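Small Rooms, Big Sorting: A Talk with Mechthild Gisler

Mechthild Gisler has been inside 946 homes, and she can tell you which drawer the dead batteries are in before she takes her coat off. "Second one down, kitchen, left of the stove," she says, and laughs. "Try it when you get home!"

She started helping people clear out and rearrange their places in Flananham 21 years ago, after a job in a shoe store where she found she liked the stockroom better than the customers. These days she teaches the evening class at Plodmont that I took last spring (and loved, I should admit that up front). We met at her kitchen table over a plate of plum cake and talked until the light went.

What I wanted to know first was where a person should begin. Closets? The garage?

"The top of the dresser," she says right away. "Always. It's where your pockets go at night. You clear it, you wipe it, and then you put back only what you touched this week. It takes 10 minutes and you see it every morning when you wake up."

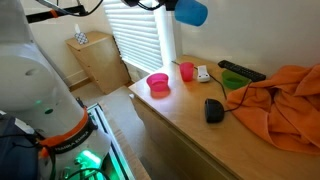
On keeping things

Gisler doesn't care for the word declutter. Her own house is full – books up the stairs, a whole wall of jugs – and she sees no trouble with that. She had a client in Prorkerico who owned 100 egg cups and felt terrible about it. They built a shelf for them together in the hallway, and the client now has people over just to look. "She didn't have too many egg cups. She had no shelf!"

She does have strong feelings about guilt boxes, the ones you tape up and carry from house to house. Open it in September, she says, when the weather turns and you want to be indoors anyway, and have a friend sit with you.
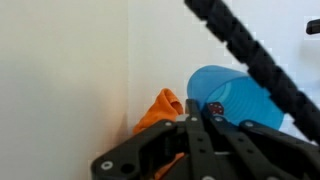

Corners are the subject that really gets her going. She says every room has one where things get dropped and then stop being seen, and most of us could walk past ours for a year. It might be nothing more than a bunched-up orange cloth against two plain white walls, bright as a tangerine, and the eye still slides off it. Her trick is to sit on the floor for a minute in each corner with a cup of tea. I tried this the same night and found a library card, two hair clips and a Rüegg catalog I'd blamed my brother for losing.

"People think I'm joking about the tea," she says. "I'm not joking about the tea."

On floors and feet

Her class spends a full evening on floors, which sounded dull to me when I signed up and ended up being my favorite part. She has everybody draw their room from above and mark the path they walk from the door to the bed, then to the window, then back.

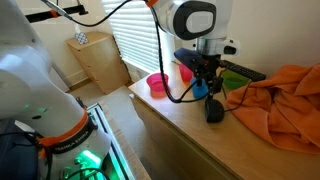
Furniture should follow that path, Gisler says, and most of it doesn't, so we spend years turning sideways. She likes a soft floor for this kind of work. A beige carpet that runs on back under the furniture hides crumbs better than you'd want, but it lets you slide a heavy piece on an old blanket and try it in a new spot without scratching anything. Move one thing, live with it for a few days, then move the next. She once shifted the same armchair four times for a couple in Plodmont before they both sat down and sighed.

I asked whether she ever gets tired of other people's stuff. She cut me another slice of cake before answering.

"No, I love it. Somebody hands me a funny little dish and tells me about their aunt for half an hour. We get no sorting done at all. Those are good days."

The fall class at Plodmont starts at 7 in the evening. Bring a pencil and a drawing of your bedroom.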